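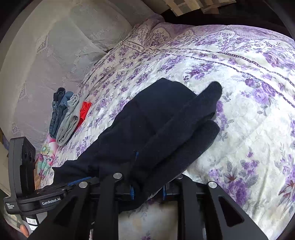 Navy and bulky, on the rose bedspread

How do you fold thick, soft tops so the pile stays put?
Posted by Ataberk Karakaya, 30 June 2026

Hello all, and thank you in advance for your patience with a long post! I'm finally putting the winter things away, and I do all my folding on the bed because the table is too small. Jeans are no trouble at all. It's the fleeces and the heavy navy things that beat me — I get them looking lovely, set them on the pile, and by the time I've come back with the next armful everything has slid sideways. The drawer is 22 inches wide, if that helps, and it all has to stay put until October.

Prakent

Oh, I know this one well! A bedspread has so much give in it that a soft pile is always going to lean. Smooth the cover first, then build short stacks and carry each one to the drawer before starting another. I keep my blankets in a stack of their own, up by the head of the bed, so I have the whole middle to work on.
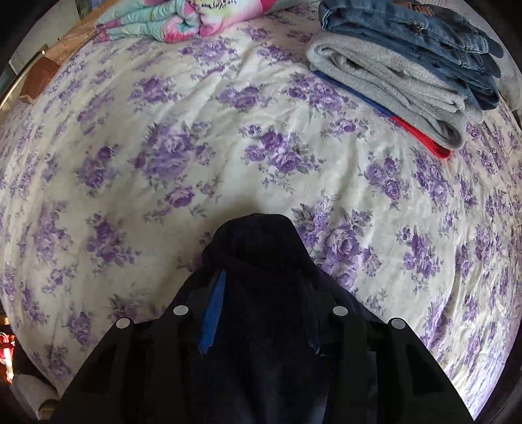 How long can a fleece stay folded before the creases set? A whole season is fine, and most creases drop out after a day on a hanger.

Muñoz

Roll them. Done it for years.

Drastolen

Rolling is fine if your drawer is deep, but mine isn't, so I fold, and this is the way my aunt taught me:

1. Close any zipper or buttons and lay the sweater face down with the sleeves straight out.

2. Pick it up by the middle and give it a gentle shake if the sleeves have got themselves tangled, then lay it back down and pat it smooth.

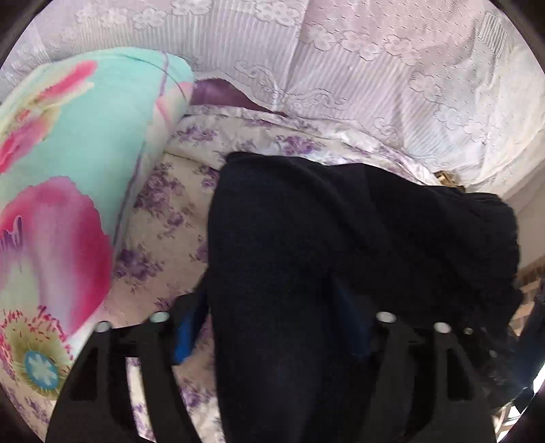 3. Bring each side in to the center, with the sleeve folded back down along it.

4. Fold up from the hem in thirds, and press the air out with your forearm — take your time over this part, it makes all the difference with fleece.

5. Put it in the drawer with the fat folded edge facing you. Turn every other one around if the pile starts to tip.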